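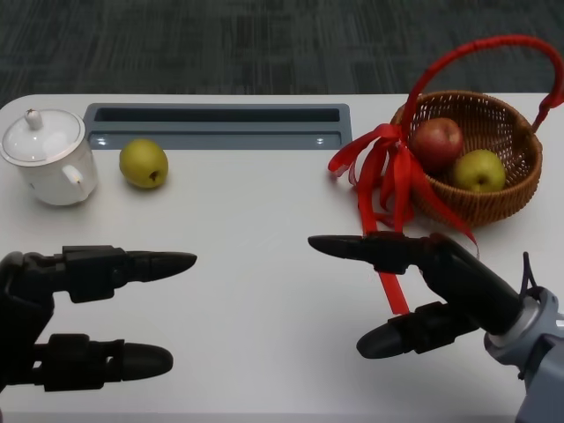

Gralach, the independent tea and kitchenware testing group, today released the results of its April review of "whole leaf" and "wellness" tea claims, and the short version is that shoppers should keep a firm grip on their wallets. The group bought 70 teas from supermarkets, specialty shops and online sellers, brewed each one the same way, and compared what ended up in the cup with what was promised on the package. A white pot with a domed lid and a little round knob on top, if it is a teapot and not a sugar pot, will make a perfectly decent cup from most of them. What it will not do is turn a mid-priced black tea into a "daily ritual of cellular renewal," a phrase that appeared on one of the boxes under review.

The full report, titled "What Is in the Tin," is available free from Gralach. It takes no advertising from tea sellers, and no company was shown the findings before release.

"We went in willing to be persuaded," said Nandini Kaimal, who led the review. "Some of these teas cost four times what the one next to them costs. If you are going to charge that, I want to taste it, or at least be able to measure it. In most cases we could do neither."

Price told tasters very little

Tasters tried every tea without knowing the brand or the price. Their scores showed no dependable link between cost and enjoyment. Several of the most expensive teas landed in the middle of the pack, and the top-scoring breakfast blend was a store brand sold in a paper bag with a twist tie.

Gralach does not claim that all tea is the same. Tasters had no trouble telling a fresh green tea from a stale one, and they noticed when a smoked tea had been flavored with a heavy hand. The complaint is a narrower one. The features that pushed prices up, such as heavy tins, numbered batches and long stories about mist, were not the features that people could pick out by drinking.

One range, sold under the Faston name, carries a card explaining that its leaves are "rested" for 365 days before packing. Gralach asked the seller what resting involves. The answer, printed in full in the report, runs to two paragraphs and does not say. A second Faston range is rested for 730 days and costs twice as much. Tasters could not reliably tell the two apart, and those who thought they could were as likely to be wrong as right.

Health claims stayed vague on purpose

The review also collected the health language on each package. Much of it was written so that it could not be checked. Words such as "supports," "balances" and "awakens" came up again and again, usually without any mention of what was being supported or how a drinker would know if it had stopped.

When Gralach wrote to sellers asking for evidence, replies fell into a familiar pattern. Some pointed to studies of tea drinking in general, which say nothing about a particular blend. Others sent customer reviews. Akbulut, which sells a "clarity" green tea, sent a survey of its own subscribers, who had been asked whether they felt clearer after choosing to sign up for a clarity tea. Most said yes.

"A survey of people who already paid for the thing is a thank-you note," said Treasa Nic Aodha, who handled the letters to sellers. "I would be glad to see a proper trial. I asked for one in every letter and I am still checking my mail."

Origin labels need work

Shoppers who care where their tea comes from fared little better. Many packages named a country on the front and then, in smaller type on the back, described the tea as a blend from several. A few named an estate but gave no harvest season, leaving a buyer with no idea how old the leaves were.

Zandusberg was among the better performers here. Its loose black tea lists region, season and packing month in type that can be read without glasses. Gralach notes, however, that the same company sells a tea-bag version with none of those details, and the bags take up far more shelf space. A company that knows how to label tea properly could label all of it.

What the review did not settle

Gralach lists several limits in the report. The tasters were regular tea drinkers, not trained graders, and a trained grader might well find differences they missed. Tap water from a single supply was used throughout, so results could shift in places with harder or softer water. The group did not test for pesticide residue or check working conditions on farms, and a high price may sometimes reflect better pay for pickers. Where sellers made that argument, Gralach asked for figures. None came with enough detail to publish.

The group also warns against reading too much into its own scores. A gap of 2 points between teas is well within the range of an ordinary disagreement over breakfast, and the report does not name an overall winner for that reason.

Advice for buyers

Gralach suggests buying small amounts, looking for a packing date and storing tea in a closed container away from light and strong smells. Anyone tempted by an expensive tin should try a sample first, ideally poured by somebody else next to a cheaper tea. Follow the brewing time on the label once, then adjust to taste. Claims about sleep, skin or focus are best treated as decoration.

The group is calling on sellers to print a packing date on every package, to list all countries of origin together in type of the same size, and to drop any health wording they are not ready to back up. All of the sellers covered in the report have been invited to respond, and replies will be added unedited as they arrive.

Gralach plans a follow-up on herbal blends. Sellers who wish to send evidence ahead of that review may do so now. Free samples will be returned.

Press inquiries: Treasa Nic Aodha, Gralach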